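Trombridge open day – floor check before doors, 2022-05-16

Walkways: OK. Visitors stay 8 feet back from the Velell arm, please, however friendly they are!
Cables: NEEDS WORK. There are black cables lying across the concrete, and I'd dearly love them taped down – we'll have school groups in. 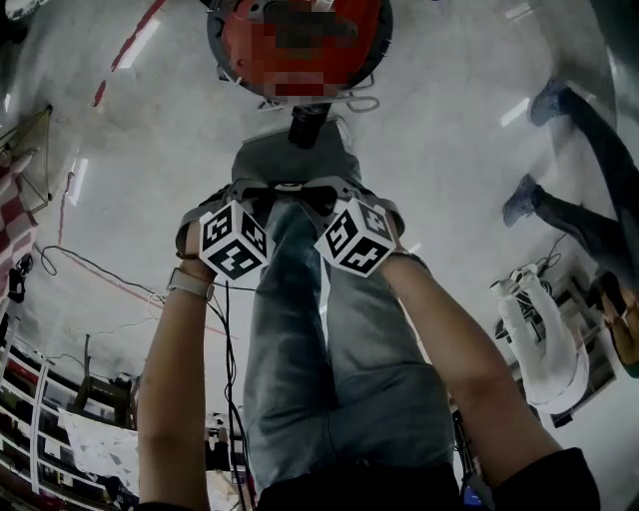 Hand-held grippers: OK. Both hands on the grip before anyone lets go of it, and do go over the marker cubes with a soft cloth between groups.
Emergency stop: OK, pressed and reset twice.
Loose items: PARTLY. The Inska bench is still a bit of a jumble, bless it.
Group size: 11 at most, and the Eynon talk can take 17 if we borrow chairs.

Recheck at lunch.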